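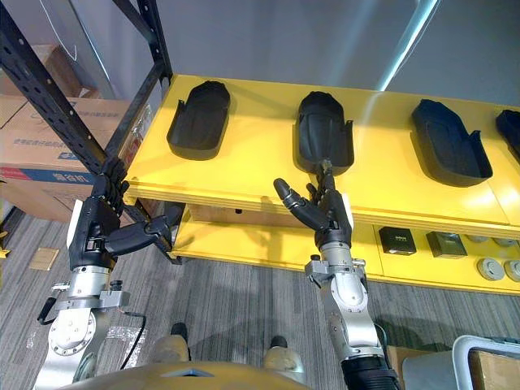
Written by the owner of Allis Corner Shop
Shopkeeper and occasional reviewer, September 2024

I have been through more store shelving than I care to admit, so when I ordered the Volitz display unit back in January I promised myself I would live with it for a good long while before writing a word. Well, I have lived with it, and I like it an awful lot!

My shop sells cards, candles, jars of jam and whatever else takes my fancy, and for years it all sat on a hand-me-down bookcase that leaned a little more every winter. The Volitz cost me $231 with delivery, which made me gulp. The Hao unit I nearly bought instead was cheaper, but its shelves were only 18 inches apart at the closest setting, and that is a silly amount of air above a row of jam.

Putting it together took most of an evening. The instructions are drawings only, and the step with the back panel had me going in circles until I laid all the parts out on the rug and started over (with a cup of tea, which helped). You get 24 screws and there is no spare, so please work over a tray. I lost one under the radiator and had to go fishing for it with a ruler.

Once it was up, though, it stayed up. Each shelf is rated for up to 26 pounds and I have surely come close with the jam. Moving a shelf up or down is easy enough on your own if you empty it first – I tried it once with the candles still on and I won't be doing that again. Dust wipes off with a damp cloth.

My grumbles are small ones. The price label strips are sold separately, and the Clovumance ones I had in a drawer are a hair too tall, so I trimmed them with kitchen scissors. The feet don't adjust much either, and my old floor slopes toward the door, so there is a folded bit of cardboard under one corner.

Would I buy it again? Yes, and I'm already eyeing a second one for the window, if I can ever decide what to do with the plants that live there now.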